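How to keep mugs on a mug tree in a small kitchen

18 July 2020

In my kitchen in Plornitz I have only one shelf, so the mugs must live on the worktop. A mug tree takes little space, but it needs some care or it will tip over.

First, put a mat under it. A large plain mat in brown or taupe is good, it does not show tea spots. Press it flat with your hands, also along the edges, before you put anything on it. My own piece was 70 cm wide and I cut nothing off.

Stand the tree in a corner of the mat, with the whole base on it. Then leave the middle free for pouring.

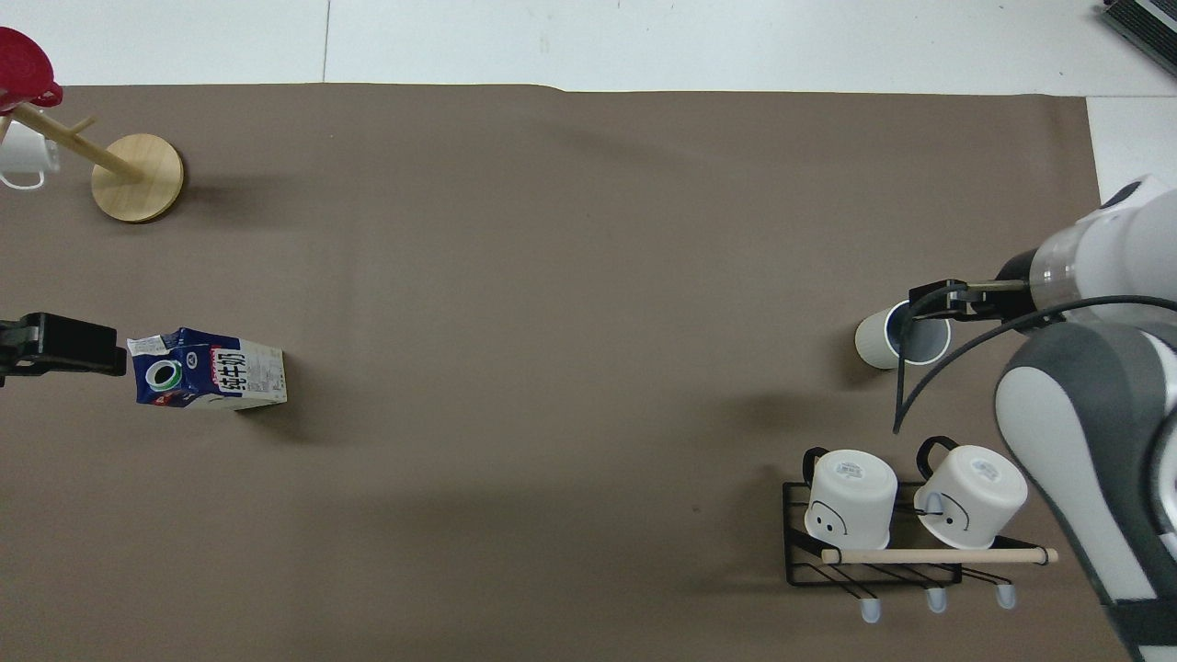

Hang the heaviest mug first, on the lowest peg, and the next one on the opposite side. Continue like this to the top. The handle should go over the peg completely - if it stops halfway, choose another peg for this mug. Mugs of 300 ml hang well on most trees. For bigger ones I use the shelf.

Dry every mug inside and around the handle before hanging. Water runs down to the pegs and light wood becomes grey from it. Milk cartons I keep upright in the fridge door after opening, never on the mat overnight.

Once a month, wipe the pole with a damp cloth and let it dry. In March I also rubbed mine with a little oil - it was enough until now.

Nora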